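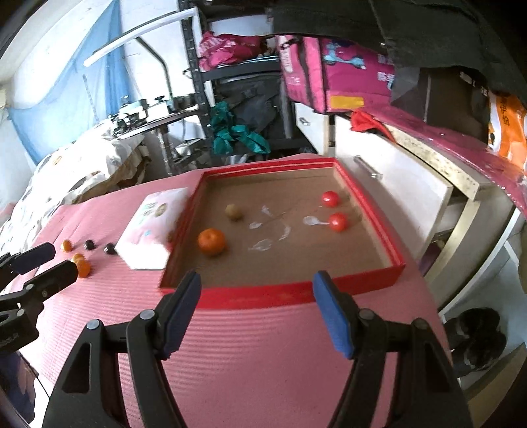 Llevo desde enero diciendo que iba a ordenar el cuarto del fondo y, como me conozco, sabía que iba a empezar por lo más pequeño. Hay gente que cuando se pone a ordenar va directa al armario, lo vacía entero encima de la cama y luego ya se verá. Yo no puedo. Yo empiezo por una bandeja, me entretengo media mañana con la bandeja y después, con suerte, me queda algo de ánimo para lo demás.

Y la bandeja tenía lo suyo. Es la del borde rojo, poco honda, con fondo de cartón marrón, que lleva en casa tanto tiempo que ya no sé si la trajimos de Ellbridge o si estaba aquí cuando llegamos. Dentro se habían ido juntando la mandarina, una bolita marrón que parece un kiwi pequeño, las dos bolas rojas con forma de tomate y, repartidos por el cartón, esos plásticos transparentes arrugados que no sirven absolutamente para nada y que sin embargo siempre hay en todas partes. Con una especie de cucharilla blanca de plástico, además. Tengo un cajón en la cocina dedicado a las cucharillas de plástico, me da vergüenza decirlo, pero es así.

Mi amiga Lụa Kiều, que es la persona más ordenada que conozco y también la más paciente (viene a mi casa y no dice nada, imaginaos), me enseñó hace tiempo un truco que al principio me pareció una tontería: primero sacas lo que es basura y no tocas nada más. No decides dónde va la mandarina, no te preguntas si los kumquats están mejor en un cuenco, no te pones a limpiar la bandeja. Solo la basura. Cuando terminas con eso, el problema es la mitad de grande y encima ya tienes las manos calientes, que decía mi abuela. Lo hago cada vez que me atasco y me va bien, así que aquí lo dejo por si a alguien le ayuda.

La mesa merece párrafo aparte. Le tengo puesta encima una colchoneta de espuma rosa, de las de rayitas en relieve, y estoy contentísima con ella. Las cosas redondas no se me van rodando hasta el suelo, no hace ruido cuando dejas algo y se limpia con un trapo húmedo. La única pega es que en las rayas se meten las miguitas, y entonces hay que levantarla entera y sacudirla por la ventana, cosa que hago mucho menos de lo que debería. Encima tenía también los kumquats y unas bayas moradas, casi negras, al lado de la cajita blanca de la etiqueta con dibujos de colores. Esa cajita la guardo por los dibujos, no hay otra razón. Un día le encontraré un uso. Eso mismo dije el año pasado.

Lo que me cuesta de este cuarto es que tiene que ser demasiadas cosas a la vez. Es dormitorio cuando viene mi hermana, y por eso está la cama con la manta blanca estampada y la mosquitera azul, que a ella le encanta y que yo he aprendido a querer, aunque para hacer la cama haya que meterse debajo medio agachada y salir despeinada. Es también el sitio de las herramientas, y la estantería metálica de las piezas y las abrazaderas está pegada a la cama porque no cabe en otro lado. Un revoltijo, no lo voy a negar. Mi hermana dice que dormir ahí es como dormir en una ferretería con dosel, y algo de razón tiene.

Esa estantería es la que más pereza me da, con diferencia. Compré en Honar unas cajas con separadores para clasificarlo todo, me costaron 233 no sé ya ni de qué moneda porque fue en aquel viaje, y siguen sin estrenar en el pasillo. Cada vez que paso las miro y ellas me miran a mí. El problema es que para clasificar hay que saber qué es cada cosa, y ahí hay piezas de metal que yo juraría que no pertenecen a ningún objeto de esta casa. Quería tirarlas y mi marido puso una cara — ya sabéis qué cara — así que ahí siguen.

Con la estantería negra, en cambio, estoy reconciliada. Tiene unos 106 centímetros de ancho, lo sé porque la medí tres veces antes de traerla y aun así hubo que mover el armario. Arriba está la bolsa rosa, en el estante siguiente la mochila gris con una tela verde que tengo pendiente de convertir en cojines, y me he prometido que no va a entrar ahí nada más hasta que salga algo. La mochila se queda, eso sí. Es la de Namico, la de los viajes de fin de semana, y me gusta tenerla a mano aunque llevemos seis meses sin movernos de casa.

Luego está el lado derecho, que yo llamo «la aduana», porque todo lo que entra en casa se queda ahí esperando a que alguien lo deje pasar. Las cajas rosas apiladas encima del armarito blanco, las que llevan un patinete de dibujos animados, son regalos para los sobrinos y no se tocan. La encimera forrada de rosa ya es otra historia: una tela roja, una caja de cartón, un paquete naranja. La tela roja la doblé, la volví a desdoblar para ver si tenía la mancha que yo recordaba, y me quedé un rato ahí de pie pensando en otra cosa. Ordenar también es eso, supongo, por lo menos en mi caso.

Y el cajón abierto. Siempre está abierto ese cajón. Tiene un tirador de metal bien hermoso y no hay manera de que nadie lo use para cerrar, solo para abrir. Mi marido sostiene que la guía está floja y que hay que pedir el recambio a Reinholz. Yo sostengo que hay que empujar.

Así que eso es lo que me he propuesto esta temporada: la bandeja y la mesa primero, la aduana después, y las piezas de metal cuando me sienta con fuerzas o cuando venga Lụa a hacerme compañía, que ya le he dicho que habrá café y bizcocho de mandarina. La receta del bizcocho os la debo desde hace siglos, lo sé, me lo recordáis en cada comentario. La tengo apuntada en un sobre y el sobre está en algún lugar de este cuarto. En cuanto aparezca la copio.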